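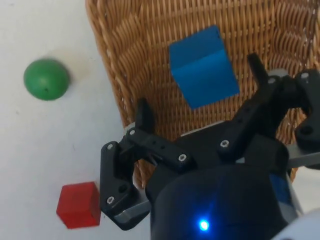 October, 4.15pm
Glaze tests, Bevan kiln. New tin white, mixed 500 g dry from the Nevido bag, sieved twice. Still lumpy. Water up to 400 ml, better – left it overnight with the lid on. 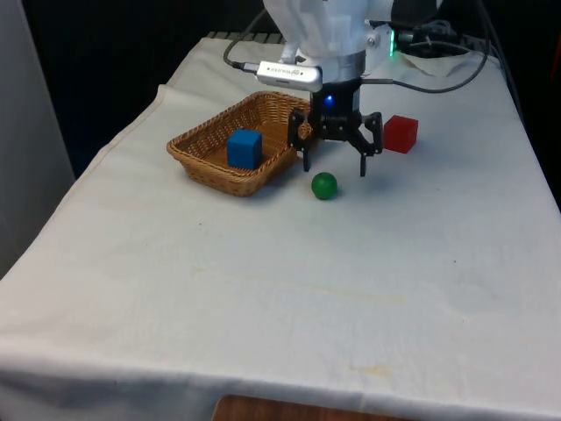
Tiles 1 to 6 bisqued to 1,000, slow first hour. Number 4 cracked accross the corner, my fault, too thick. Dipped the rest, three seconds each. Pinholes on 2 and 5. Try a longer soak next firing, and wipe the dust off beforehand!!

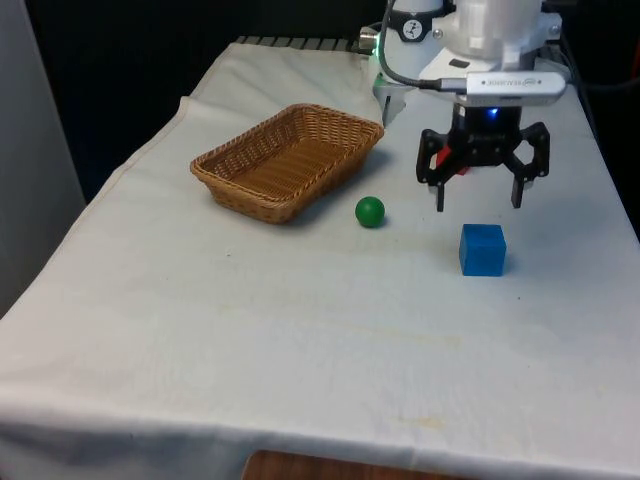 Basket, green ball and blue cube on the white cloth.

Need more cones. Ask Verkum re price.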